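Pale tables: notes for my slot at Mwakyusa, May

Twenty minutes if I don't waffle. Water on the lectern. Petronella is doing the slides, nod at her when I want the next one.

Start with the hands-up thing. Who works at a dark table? Keep hands up if you've ever lost a needle or a tiny screw on it. (Wait. Let them laugh.) Then say who I am, and say thank you to Mhairi Kerr for having me, because last time I forgot and felt terrible all the way home.

So, the old room at Claltell. We had those big brown tables, really handsome, everybody loved them, and I spent half my life with my nose an inch above the surface looking for things. We did mending and model-making and a bit of everything, and all of it came in black, brown or navy. Black thread on a brown table! I bought a second lamp. I bought a third lamp. Then the glare from the lamps gave me a headache and I had to admit that the lamps were fine and the table was the trouble.

Tell the story about Petronella and the white bedsheet. She pinned it over her end and finished before me every single time. Don't rush this one, it's the best bit.

NEXT SLIDE

We had £500 for the whole room, including paint, so I wanted to be very sure of the colour before we spent it. I wrote to Turnier for swatches and they sent 5. Pass them round now, start on the left, and please can I have them all back this time.

Two went straight away. Pure bright white is lovely for a morning, but by three o'clock with the sun coming in you're squinting. The cream one made every off-white fabric look dirty. I wanted something a shade down from white, with a bit of grey in it, and that's where we ended up.
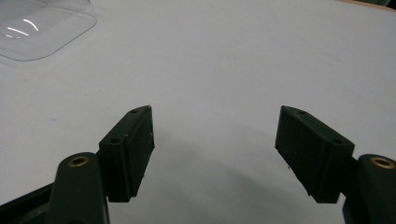

Pale grey-white tabletop, with dark green for contrast.

Give them a moment with it. Then: look at how easily your eye picks up the dark green. You find the edges straight off. I can do that all day and still be cheerful at teatime, and I'm not a cheerful person at teatime, ask anyone at Cledier.

The bad news (be fair about it!). A pale table shows everything. Pencil, tea, glue, that blue chalk that gets on your sleeves. I wipe mine down at the end of every session with a damp cloth and a drop of washing-up liquid. And white thread is now the thing I lose, so I keep a piece of dark felt in the drawer, some 80 cm long, and roll it out for pale work. If you only remember one tip, take the felt.

If I'm running late skip the chairs section and go to questions.

Chairs: get the height right first, bring the table up to you if you can. I had mine raised 2 inches and my neck stopped clicking. Ours are still the old chairs. The money went.

Questions. Someone will ask about painting a table they've already got. Say yes, but sand it properly, and do a test patch underneath.

Get swatches back!!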